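The freezer drawer situation

When we moved in, the fridge came with the place, and I accepted it the way you accept a relative's couch. It's a big stainless thing with a pull-out drawer at the bottom, and for the whole of January that drawer was where drinks went to be forgotten. Irja Nurmi, who has lived with me long enough to be entitled to opinions, says I treat it like a glovebox.

She isn't wrong. I once paid $200 for a set of Grukent organiser trays that were going to change everything. They were 3 mm too wide. They now hold batteries, takeaway menus and a key to something.

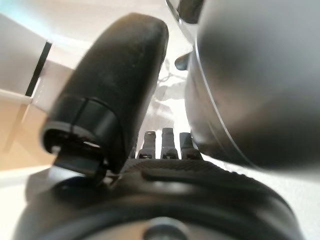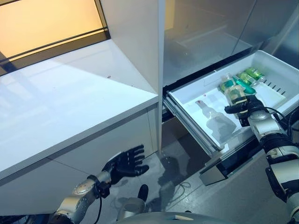 My current policy is no trays at all. Everything goes in as it comes and the drawer can sort itself out. Bottles lie down, mostly, like the three with the green labels in a row toward the back, and the clear one with the little red cap closer to the front. Lying down is my one firm rule, and I brought it in after a bottle of Juntunen cordial stood its ground against the shelf above and I spent the evening mopping the colour out of the grout.

Eero Laitinen came over at half past six and told me his drinks are arranged by expiry date. He has a label maker. I offered him a mineral water and he read the whole back of it before he opened it, then asked whether I'd ever pulled the bin right off its rail to clean underneath. I said of course. I've since looked up how you do that, and there are 19 steps, and the first is to empty the drawer.

So that's on the list, after the flyscreen.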